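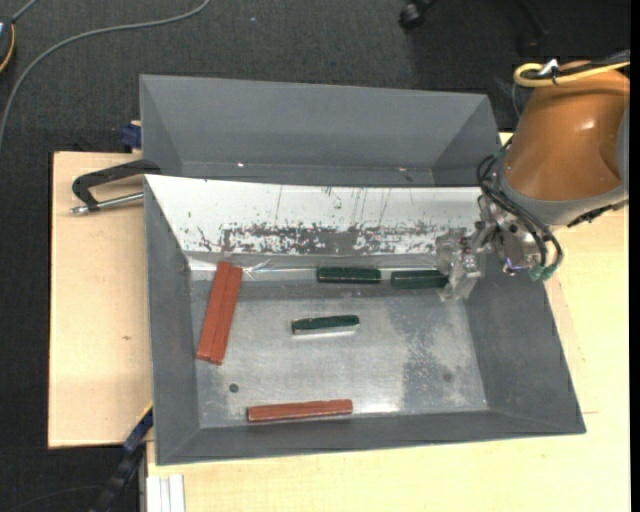

Pantelis Chrysikopoulos
Keeper of the block collection, Aralcombe

Long blocks, red and dark green, in the front bin. The second gray bin is behind.

Welcome to the gallery of the long blocks. Many people who borrow from us know only the small cubes, and when they see a long block for the first time they ask if it comes from another set. It is the same collection. The long ones have their own bins and their own page, and this is the page.

I have looked after the blocks at Aralcombe for several years. Before me it was Ginette Roussel, and much of what I know about keeping them I learned from her notebooks. She wrote in pencil and very small, so if I have misunderstood something, I ask her pardon.

The red
The red is a brick red. In the old lists it is called only "red", and there is also a brighter red in the small cubes which has the same name, so please write "long red" on your form when you want these. Last August we had a family who waited a whole afternoon for the wrong box, and I was very sorry for it.

When two of them lie side by side they make a nice broad piece, good for a step or for the threshold of a door. Children like to use them as beds for small animals. In the Suksawat building plans, which we lend together with the blocks, the red is always used for the lowest row, but you don't have to follow this.

The dark green
The green is my own favorite. It is so dark that on a cloudy day people put it in the pile with the black ones, and then I find it there in the evening. Under a good lamp you see the green better. If you sort at home, sort near the window.

Two greens laid end to end make a long line, and this is how most builders begin a wall or the edge of a garden. One of the older boys from the Thursday table made a whole railroad platform only in dark green. We kept it on the shelf until the summer cleaning.

The bins
The gray bins are not pretty, I know. The floor of the front one is scuffed, with shiny places in the middle and a worn patch toward the right, and the white panel at the back has its scratches and a band of chipped gray near the bottom. Ginette wrote in her notebook, "The bin should look worse than the blocks," and I agree with her. The sloping walls are good when you want to take one piece from the bottom, your hand goes in easily.

I have been asked if we will buy wooden boxes. Lusgate, who supply our shelves, showed me a handsome one with a lid. For the moment we stay with the bins. A lid on a box of blocks is one more thing to lose, and the wooden ones are heavy before you put anything inside.

The clear tape along the panel is wrinkled. It does no harm to the blocks. Please do not pull at the end of it.

Long and short together
The whole collection is 2,000 pieces and the long blocks are only a small part. We also have the Protska arches, which many people borrow together with the long blocks for bridges. An arch with a long block on top is more stable than it seems, if the table is level. On carpet I would not try it.

If you want to mix them, take the long blocks first and build the base, and then come to the short ones. I have seen many good towers fall in the last minute when somebody remembered there should be a long one at the bottom.

Small advice for building
Begin with fewer pieces than you think. A beginner takes the full bin, turns it over on the floor and then spends the morning looking for one color. Take out a few, spread them apart so that you see every side, and leave the rest where they are.

Turn each piece in the hand before you use it. The edges are not all equal, and a piece with an uneven edge sits better when this edge is at the top or at the back. For a high wall I choose the straightest ones and keep the others for fences, roads and roofs.

Do not wash them in the sink. A cloth, a little damp, and then leave them on a towel overnight. If a mark does not come off, bring the block back with the mark. We have seen everything already and we will not be angry.

Borrowing
One loan is 70 days. You can make it longer one time if no other family has asked for the set. The form is at the front desk, and it is the same form for the long blocks, the cubes and the arches. A household can have 2 sets at home at one time. Schools and reading rooms should write to me first, so I can look at what is free.

Please bring the blocks back sorted by color if you can. It is not a rule. Ginette had it as a rule and then she crossed it out, and wrote beside it "they are tired, leave them". But it helps me very much, especially after the school vacation, when everything comes back in the same week.

If a piece is missing, tell us which color and if it was long or short. Most missing pieces are found later under a sofa, and we are glad to have them back even after a year.

Next building table
The next open table is on 28th June, in the afternoon, in the downstairs room. The long blocks will be out together with the arches. No need to reserve. Bring a cushion if you don't like the floor, and please bring also the small brothers and sisters, there is a corner for them with the soft blocks.

If you have made something with our red and green and you took a picture of it, I would be happy to see it. Leave it at the desk with your name on the back and the name of the builder, and write if we may put it on this page.

P. C.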